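Tinent Two-Arm Packing Station

The Tinent station is supplied for light packing and simple household chores. Loading small cartons is within its reach. 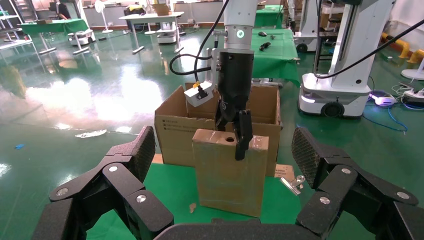
Gripper on an upright carton.

Folding laundry remains under assessment and is not offered.
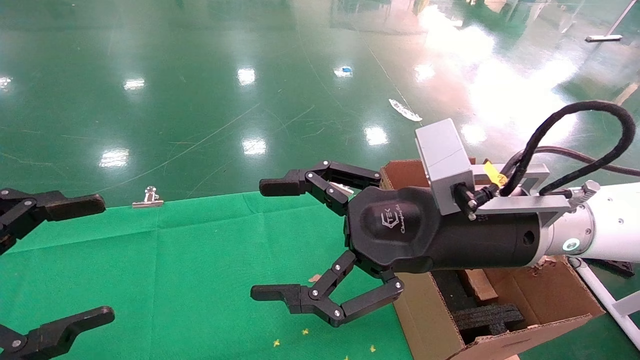
Cloth work requires supervision at all times. Covers should be smoothed before each shift; creases such as those in the green cloth can catch a fingertip.

Operators complete 11 hours of training.
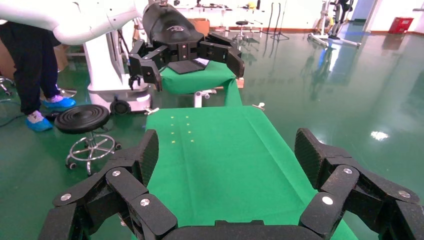

Refresher training follows each February.

Contact: Sulastri Sitompul, Daltier | © Daltier | Back to top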